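So, Leute, ich war gestern Abend bei der Anhörung zum alten Postamt in Srithong und muss das jetzt loswerden. Wird ein längerer Thread, holt euch was zu trinken.

Kurz für alle, die nicht von hier sind: Backstein, Uhrturm, große Schalterhalle mit Oberlicht. Steht seit Jahren leer. Seit September liegt der Plan auf dem Tisch, da Büros und eine Markthalle reinzubauen. Bauherrin ist die Tradonel, Entwurf vom Büro Jakness.

Ich war ja erst total dafür! Endlich passiert was mit dem Kasten. Und die Markthalle im Erdgeschoss fände ich immer noch super (vor allem, wenn die den Eingang zur Flussseite wieder aufmachen, der ist zu, seit ich denken kann).

Aber dann kam die Folie mit dem Aufbau. 7 Geschosse. Auf dem Hofflügel. Direkt hinter dem Uhrturm. Im Saal ging erst mal ein Raunen los, und Elikem Kpodo von der Denkmalpflege hat sehr lange auf seinen Zettel geguckt.

Zur Einordnung: Der Bebauungsplan erlaubt an der Stelle 16 Meter Traufhöhe. Jakness will 33. Das wäre mehr als das Doppelte, und der Turm, den man jetzt von der Brücke aus sieht, hätte dann eine Glaswand im Rücken.

Afia Abugri hat den Entwurf vorgestellt und das wirklich gut gemacht, muss ich sagen. Die Schalterhalle bleibt, die Treppen bleiben, die alten Fenster werden aufgearbeitet statt getauscht. Da steckt viel Arbeit drin und das merkt man auch.

Nur auf die Frage, wie der Aufbau von der Brücke aus wirkt, gab es keine Ansicht. Kein einziges Rendering von dort! Von der Hofseite dagegen gleich mehrere, mit Bäumchen und Abendlicht. Dzifa Zakaria hat dreimal nachgehakt und dreimal kam »das reichen wir nach«.

Dann das Geldthema. Laut Tradonel rechnet sich die Sanierung ohne den Aufbau nicht. Kann ja sein. Die Rechnung dazu haben wir aber auch nicht gesehen, und ich würde sie halt gern mal sehen, bevor der Rat darüber abstimmt.

Jemand hinter mir meinte dann, in Fisden hätten sie beim Schlachthof genau dasselbe gehört, und am Ende ging es mit zwei Geschossen weniger auch. Ich kenne das Gebäude, ich finde es richtig gelungen. Man sieht den alten Giebel noch von überall.
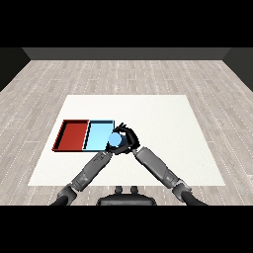 Und da bin ich jetzt ungefähr auch gelandet. Umbau ja, Markthalle unbedingt, aber der Hofflügel muss runter. Wenn es 8 Meter weniger wären, würde ich wahrscheinlich schon nicht mehr meckern (na gut, ein bisschen).

Salamatu Lamptey vom Stadtteilverein will jetzt einen Gegenvorschlag zeichnen lassen. Wer Lust hat mitzumachen oder alte Fotos vom Innenhof hat, bitte melden, gern auch hier per DM.

Die Unterlagen liegen im Bauamt aus, zweiter Stock, das Zimmer neben dem Kopierer. Einwendungen müssen schriftlich rein, eine Mail reicht leider nicht. Ich tippe meine am Wochenende und stelle sie dann hier drunter, falls jemand abschreiben will.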